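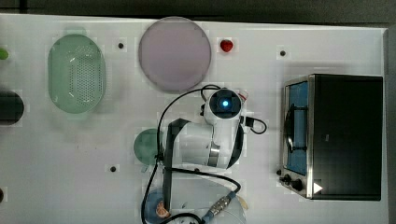
Chapter 4
Warning the Public

A public warning asks people to act before they can confirm a danger for themselves. This chapter examines how such messages are written, approved and sent, and how households respond in the first minutes.

The main case is the Zesau valley siren test of April, when a practice message was sent to residents of Grernell and Inell without the word "test". Glenys Halliday's survey found that 65 per cent of those who received it contacted a family member before seeking shelter. Many also looked outside or checked with neighbours.

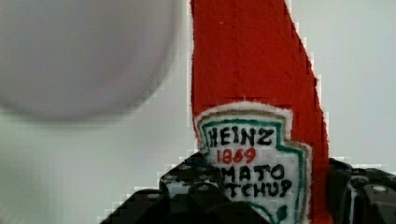

Figure 4.1 Felt toy bottle with a sewn or glued label.

Section 4.1 describes the authority to issue a warning. Section 4.2 considers the correction, which reached Grernell well after the first message, and its effect on trust in later alerts. Seraina Kaufmann's study of religious and community responses is discussed at the end of the chapter.

Key terms: alert, all-clear, false alarm, confirmation behaviour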